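Zokitz Hand-Held Gripper Kit: README for the Groster trial set

Status: trial loan, review in progress
Maintained by: Lucie Turcotte
Kit supplied by: Navero

1. What this is

This file goes with the recordings made during our trial of the Zokitz kit. It covers what came in the box, how we used it, what is in the data folder and what we think of the kit so far. It is written for people at Groster who will decide whether to buy, and for anyone who opens the recordings later and wants to know how they were made.

The kit is a pair of grippers held in the hands, one left and one right. No robot arm is needed to record. The person does the job with the grippers, and the kit saves the video from each side along with how far the jaws are open.

2. What came in the box

Two grippers, left and right
Two cables
One recording unit with charger
Spare finger pads
Printed quick-start sheet (the longer manual is a download)

The manual was missing the pages on changing pads. Navero sent them after Haf Landeg asked, and they are now in docs/pads.

3. What we recorded

The trial set has 3370 clips. Most show one item being picked up and put down somewhere else, or two items picked up at once, one in each gripper. We worked in ordinary homes with whatever surfaces were there: beds, tables, worktops, a stair landing. Lighting was left as found. Food was chosen to give a mix of sizes and skins, and the same pieces were used again until they got too soft to grip.

Maëlle Fortin and Mirjana Berisha did nearly all of the recording. Each session used one food set:

Set A: mandarins, plums, jujubes, peeled sugarcane
Set B: potatoes, onions, carrots
Set C: packets and small tins

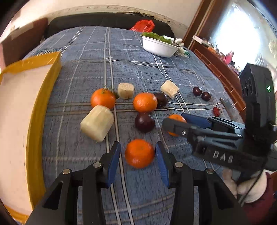 Set A was the hardest to label. Sugarcane pieces can be picked up lying down or standing on end, and the two grips look very different in the jaw readings, so we gave them separate labels. Mandarins with the stem left on are labelled the same as those without. If you need them apart, you will have to go through the clips by hand.

4. Folder layout

clips/left and clips/right – video, one file per gripper per clip
jaws/ – jaw opening over time, plain text
labels.csv – clip number, food set, item, hand, result
docs/ – manual, pad pages, session notes

Left and right files share a clip number. The result column has three values: done, dropped, stopped. "Stopped" means the person gave up or was interrupted, and it should not be counted as a drop.

5. Known problems

In 33 clips the left and right videos are out of step. They are marked in labels.csv and we have not tried to fix them.

Jaw readings drift over a long session. Opening and closing both grippers fully before each clip cures it. We only started doing this part way through Set B, so treat the earlier readings with care.

The 300 clips in the folder named Lemieux were recorded with the spare pads, after the first pair began to lift at one corner. The spares feel slightly firmer. Hélène Boychuk compared drops on plums and found no clear difference, but the sample was small.

Bright windows wash out part of the picture in some home sessions. Automatic exposure cannot be turned off in the version we had. Navero say a setting is planned.

6. Notes on the kit

Picking up round fruit is easy to learn. Mirjana was comfortable within one morning. Small items take longer, and a jujube on soft bedding tends to sink away from the fingers – press down first, then close.

The grippers are fine for short spells, but the wrist gets tired. We settled on 5 clips and then a short rest, and kept to that for the whole trial. Both people preferred to wear thin gloves.

The cables are our main complaint. They drag across the work and have moved items in the middle of a clip. Taping them to the sleeve helps a bit. A longer cable leaving from the back of the handle would be better.

Changing pads takes a small screwdriver and some patience. Keep the screws in a dish.

7. Before you record more

Charge the recording unit overnight. It will run from the charger, but the fan is then loud enough to be annoying in a small room.

Use a new session name each time. The software overwrites an old session of the same name and gives no warning. We lost a Thursday afternoon of Set C that way.

8. Still to do

Check labels for Set C (Haf)
Ask Navero for a price with a second set of cables
Return date for the loan kit is the end of November – spare pads go back too

Questions about the labels go to Maëlle, anything else to Lucie.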